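Prudivstead kitchen: the table and what goes on it

The kitchen at Prudivstead is on the ground floor, through the second door after the coat hooks. It was redone over one winter and has been in daily use since December. People who are thinking of booking it ask the same things each time: how big the table is, what crockery there is, whether there is an oven. This page covers the table end of the room. The sink and the store cupboard have their own page.

Text by Emanuel Zamfir. Click on a picture to see it larger.

The table

The top is white and wipes clean with a damp cloth. Please don't use the green scourers on it, as they dull the surface. Beetroot and turmeric will mark it if they are left overnight, so deal with those first. Chopping is done on the boards, which are kept upright beside the bread bin.

We looked at two tables before this one. The first, from Bindley, was a good height but too long for the room, and you could not open the fridge fully with someone sitting at the end. The second had a ridge down the middle that collected crumbs. The one we kept cost 100 pounds second-hand and came up the stairs from the yard in one piece.

Plates, fruit and the toaster oven

The table from above, with the toaster oven on the right. The large plate is a lavender-grey and the smaller one next to it is blue. The mug is teal-green, the colander on the left is a paler green, and the fruit is two strawberries, an orange slice and a peeled banana.

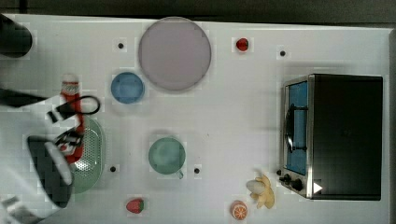
Crockery

We gave up on matching sets after the first year. Plates are bought singly or in pairs as others break, and the only rule is that a new one has to stack with what is already on the shelf. The raised rims are useful with children and with anything that has gravy. Large plates go on the lower shelf, small ones above.

There are 13 mugs at the last count, on the shelf nearest the kettle. If you bring your own, put your name on the bottom. Mugs without a name go back on the shelf and get used by everyone.

Colanders

A colander is used more than you would expect in a kitchen this size. It does for rinsing fruit, draining pasta and holding peelings on the way to the compost. The big metal one, bought by Filip for the jam weekend, lives on top of the cupboard and needs the step stool. Rinse any colander from the underside as well, where starch dries into the holes.

Toaster oven

The black toaster oven with the stainless-steel front is the one most groups use. It is enough for toast, jacket potatoes, a tray of biscuits or a small pie. The door has a window, so you can check on things without opening it. The outside gets hot in use and should have clear space on both sides.

Please switch it off at the wall when you have finished. The crumb tray slides out and should be emptied once it has cooled. Baking times run a little short of what recipes say, so look in 5 minutes early the first time you make something.

Fruit

Fruit comes in with the weekly order and is there for anyone using the room. Strawberries go first and the oranges last. Cut fruit should be eaten the same day or covered and put in the fridge. Banana skins go in the compost caddy under the sink, with the stickers taken off.

Sauces and condiments

Salt, pepper, vinegar and a couple of sauces are shared. Wipe the caps before putting bottles back. Anything opened goes in the fridge door, apart from the vinegar and the oil. Javar, the shop on the corner, is open until 8 in the evening if something runs out while you are cooking.

Using the room

The table seats 4 comfortably and six if people don't mind their elbows. Extra chairs are stacked in the passage. Bookings are for a morning, an afternoon or an evening, and the half hour in between is left for washing up and putting away. The booking sheet is on the back of the kitchen door.

Next gallery: the sink and store cupboard

Back to all rooms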